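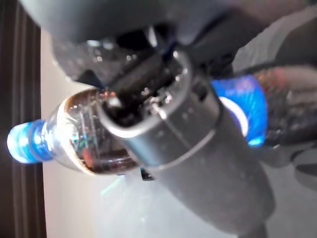

The Second-Best Player in Esterdale

I had been the second-best online poker player in Esterdale for 5 years, a title I awarded myself and defended mostly in my bathrobe. First place belonged to an account called Samley, who took my money every December with the calm of a man collecting rent.

We played on Trivance. Its lobby promised thrills and delivered a spinning wheel while the page loaded. That night I sat down with $200 and a plan, and by midnight I had $27 and no plan.

Then I got kings.
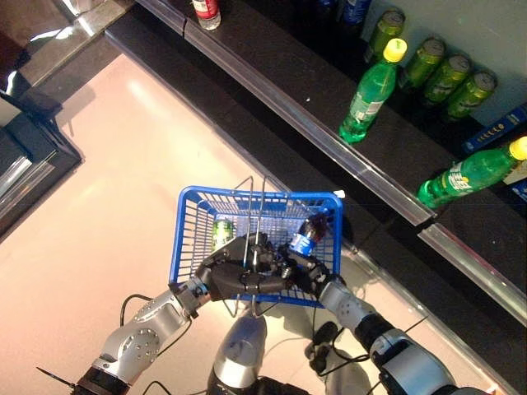
The Hand

I raised. Samley called, after using up his whole clock, as he did with every hand, good or bad. The flop was a king and two cards I didn't bother to read. I typed "nice evening" in the chat box to seem relaxed.

"You only type when you have it," Samley wrote, and folded.

I won $4. I looked at it for a while. Then I typed "no I don't," and a player called Nørgaard, who had not said a word in two winters, typed "yes you do."

I switched the chat off and posted my blind.

Last updated: December

Contact | Copyright, all rights reserved | Back to top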